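How to Test a Tidying Arm on a Mixed Bin

By the Pluvik workshop desk
26/11/2022

Putting loose items away is the household chore most often promised for robot arms. The procedure below gives a repeatable score for it. You need an arm with a gripper, a rigid bin and a set of small objects. We use the Trito scoring sheet, but any spreadsheet works.

1. Clamp the bin at the rim. An arm that brushes a wall will shift a loose bin and spoil the calibration.

2. Load mixed objects. Include at least one item from each of these groups: opaque, clear, shiny, crumpled.

3. Scatter them by hand. Do not arrange them for the gripper.

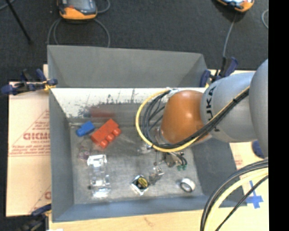
KUKA arm over the bin. Toy blocks at upper left, clear plastic and shiny metal items nearer the front wall.

4. Check cable slack at full reach. Loops near the wrist must clear the walls in every pose you plan to use.

5. Run 9 picks per load. Allow 3 attempts per object, then log a failure and move on.

6. Record the cause of each failure: not detected, poor grasp, dropped, or wall contact.

Over 2,395 picks logged since March, toy blocks gave the fewest failures. Clear plastic gave the most, nearly all of them "not detected." Thin metal parts were found reliably but slipped at the fingertips. Wall contact accounted for 136 failures, mainly in the corners.

Can the arm clear a playroom floor? With blocks only, yes, slowly. With the usual mix of wrappers and small hardware, a person still has to finish the job.

Comments (2)

benchrat: Does matte spray on the clear parts count as cheating?

molar_shop: We got similar numbers in Vallejo. Suction helped on flat items and did nothing for rings.

Contact | © 2022 Pluvik | Back to top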